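# Tromalell Girls' Long-Sleeve Jersey Dress, Style 419

Knit dress for daily wear, sizes 2 through 8. Cut from midweight cotton jersey with a small share of elastane for recovery at the elbows and neckline. The body is unlined. The skirt is gathered into a dropped waist seam and falls to the knee on a child of average height for the size.

## Construction

- Neckline: self-fabric binding, coverstitched, with a stay tape across the back neck and shoulders
- Closure: one snap at the left shoulder on sizes 2 to 4, none on larger sizes
- Sleeves: set in, full length, with a ribbed cuff that can be turned back once
- Waist seam: four-thread overlock, pressed down, no elastic
- Hem: twin-needle, with enough allowance to let down one size
- Pockets: two, in the side seams, bar-tacked at both ends
- Label: printed on the inside back neck; the fiber and care label is sewn into the left side seam

The pattern was drafted by Signe Eyvindsson and revised once after the first production run. The revision lowered the front armhole and widened the cuff. Dresses with the older cuff carry the suffix A after the style number and are sold separately at the outlet price.

## Colors

Brick, oat, slate and dark green. Brick and dark green are piece-dyed and may transfer slightly in the first wash. Oat and slate are yarn-dyed and do not need to be washed apart. Small shade differences between dye lots are normal — order siblings' dresses together if they have to match.
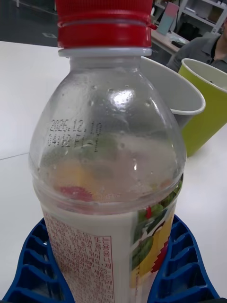
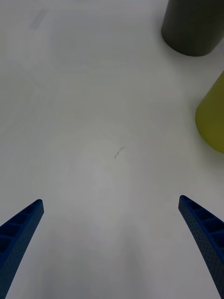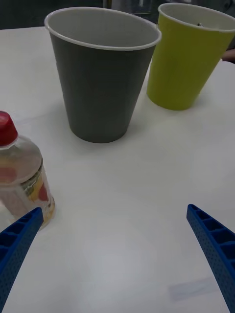
## Sizing

Measure the chest under the arms and the height without shoes. If the two measurements point to different sizes, go by height. A size 4 fits a chest of 23 inches. The jersey stretches more across than down, so a dress that is snug in the chest will usually still close and wear well, while one that is short in the body will pull at the waist seam. Customers between sizes should take the larger one and turn the cuff back.

## Care

Machine wash cold, inside out, with the snap closed. Tumble dry low or dry flat. Do not use chlorine bleach. Iron on the cotton setting if needed, and keep the iron off the ribbing. Expect slight shrinkage in length after the first wash; the size chart allows for it.

## Ordering and returns

Item code 1823 covers all four colors. Add the color name and size in the order form. Unworn dresses can be exchanged with the hang tag attached. Snaps that fail in normal use are replaced at no charge, including on style 419A.

School and group orders go through Birthe Vigfúsdóttir at the Grímsdóttir shop. Allow extra time in December. Oat in size 6 is on back order and will ship with the next delivery from the mill.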